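Hallway and Entry Doors: Care, Adjustment and Minor Repairs
Household tips from the Wovdale workshop pages
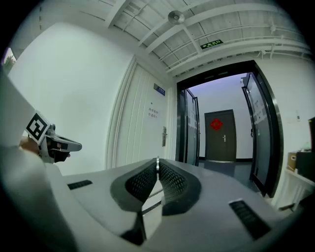
Most complaints about interior doors come down to one of four parts: the hinge screws, the latch, the closer or the finish. Before buying anything, open and close the door slowly with one hand on the lever and note the point where the movement changes. A door that drags at the top latch-side corner usually has a loose top hinge. A door that drags along its whole latch edge is more often swollen or thick with old paint. The methods on this page cover painted doors with vertical grooves, like the white one with the silver lever handle, as well as glass double doors in dark frames and solid doors finished in dark brown. They need different cleaners and different tools, so read the section for your own door before starting. Sibel Ersoy checked the hardware sections and Hacer Oral the ones on paint and adhesive.

Tools for most of the work

Screwdrivers, Phillips and flat, with tips that fit the screws fully
Hex keys, metric and inch sets
A 24-inch level
A utility knife with a new blade
Plastic scraper
Soft brush, 1 inch wide
Two microfiber cloths, one for wet work and one for drying
Wood glue and hardwood dowel
Dry lubricant (PTFE or graphite)
400-grit paper and a sanding block

A cordless driver is fine for removing screws. Drive them back in by hand. Hinge screws are short and the driver will strip the hole before the clutch lets go.

Cleaning grooved panels

Dust settles at the bottom of each groove and where the grooves end. If the door is washed before the dust is removed, the dust turns to a gray paste that dries in the corners. Brush first, working from the top down, then go over the door with a vacuum and a brush attachment.

Wash with warm water and a few drops of dish soap. Fold the cloth over the edge of the plastic scraper and run it down each groove in a single pass. Turn the cloth to a clean section for the next groove. Rinse with plain water using the same method and dry immediately. Water left at the lower ends of the grooves will lift the paint on a fiberboard door within a season or two.

Do not use melamine foam on satin or gloss paint. It is a fine abrasive and leaves dull patches that show under a hall light. It is acceptable on flat paint, in small areas, after a test near the bottom hinge.

Hand marks around the lever are mostly skin oil. Use a cloth dampened with a mix of one part rubbing alcohol to three parts water, and test it first, as it softens some latex paints. Wipe outward from the handle.

Lever handles

A lever that droops below horizontal has a tired return spring or a loose fixing screw. Check the screw first. On most sets it is a small hex set screw on the underside of the lever neck. Tighten until snug, then a further eighth of a turn. If it works loose again, remove it, clean the thread with alcohol and add one drop of medium-strength threadlocker.

If the screw is tight and the lever still droops:

1. Loosen the set screw and pull the lever off the spindle.
2. Unscrew or unclip the cover plate. Some covers have a small notch at the bottom for a flat screwdriver.
3. Look for a coil or flat spring in the rose. If it is broken, replace the whole rose. Separate springs are seldom sold.
4. If the spring is sound, the drag is in the latch case. Work the latch by hand with the spindle out. It should snap back without help.
5. Apply dry lubricant to the latch bolt, sparingly. Oil attracts dust and will make the bolt sticky again.

Clean silver-colored levers with soap and water only until you know what they are. Plated zinc, aluminum and stainless steel can look the same from a few feet away. A metal polish that suits stainless will cut through thin plating. The Hireo levers fitted in our own shop are plated, and the two that were polished had to be replaced.

Latch and strike

A door that has to be pushed to latch, or rattles once latched, is out of line with its strike plate. Color the end of the latch bolt with a dry-erase marker and close the door. The mark on the plate shows where the bolt is landing.

Mark above or below the hole: look at the hinges before touching the plate. Tighten the top hinge if the mark is low and recheck.
Mark on the near edge of the hole: file the plate by up to 1/16 inch. Beyond that, move it.
No mark at all: the bolt is not reaching. Pack the strike out with thin card or a plastic shim.

When a strike plate is moved, plug the old screw holes with glued dowel and let them dry overnight. A new screw will wander into an old hole if the two are less than a screw's width apart.

Hinge screws that no longer grip

Toothpicks and glue hold for a while on a light door. For a solid door use dowel. Support the door on wedges, remove one screw at a time, drill the hole to 3/8 inch, glue in a dowel, trim flush and wait six hours before drilling the pilot. For the top hinge, replace the screw nearest the stop with a 3-inch screw that reaches the framing. Drive it slowly and watch the gap on the latch side. It can be pulled too far.

Glass double doors

Clean the glass with the doors open so both faces can be reached. Spray the cloth, not the glass. Liquid that runs down into the lower rail stays there and can loosen the seal. Use a separate, barely damp cloth for dark frames, and dry them in the direction of the long edge. Streaks show on black much more than on white.

Where two doors meet, the gap should be the same from top to bottom. Hang a level on the meeting edge of each door in turn. If only one is out, adjust that one. If both lean the same way, the frame has moved and hinge adjustment will only hide it.

Doors that are kept open for long periods should be held by a proper hold-open or a floor stop. A wedge pushed under one corner twists the door and loads the opposite hinge. Never wedge or tie back a door that is marked as a fire door.

Overhead closers normally have two valves, for sweep and for latch speed. Turn each no more than an eighth of a turn at a time and test after each change. A full close from 90 degrees should take 7 seconds for general household use. If oil is visible on the closer body, the seal has failed and adjustment will not help. The Karaca unit we tested ran for 1,093 cycles before the sweep needed correction, and that was with the valve one turn further out than it should have been.

Paper notices and tape residue

Paper taped to glass is simple. Lift a corner with the plastic scraper, warm the tape with a hair dryer on low and pull it back flat against itself. Remove residue with rubbing alcohol. A razor scraper may be used on plain glass, wet, at a low angle. Do not use one on film or coated glass.

Paper taped to paint needs more patience. Warm the tape for around 30 seconds and pull slowly. If the paint starts to come with the tape, stop, cut the tape at that point and approach from the other end. Citrus remover works on the residue but leaves an oil of its own, so wash with soap afterward or the next coat of paint will not stick.

For notices that must be changed often, fit a clear sleeve with removable strips. Press the strips for 30 seconds and leave them an hour before loading. Pull them straight down when removing them.

Small sign plates are generally held with foam tape. Saw through the foam with dental floss or fishing line, then rub off what is left with a thumb. Defne Altıntaş marks the old position with four small pieces of painter's tape before removing the plate.

Hanging decorations

A paper ornament on a dark door should be fixed at the top corner and at one lower point, or it will swing and scuff the finish. Use removable putty or low-tack tape. Red paper can bleed if it gets wet, so take it down before washing the door. If it has been up for a year or more, expect a darker patch under it where the finish has not faded. There is no treatment for this except time or a new coat.

Baseboards beside doors

Black baseboards show dust and white walls show what was used to clean it. Vacuum first, then wipe the baseboard with a nearly dry cloth, holding a piece of stiff card against the wall above it. Touch up chips with matching paint on a small artist's brush. Sand the edge of the chip with the 400-grit paper, wipe, and apply two thin coats.

Notes

Janeck sells a hinge shim pack in three thicknesses. The middle one fits most 3 1/2-inch hinges without trimming.

Graphite marks white paint. Mask around the latch or use PTFE.

Page last checked 24 August 2018.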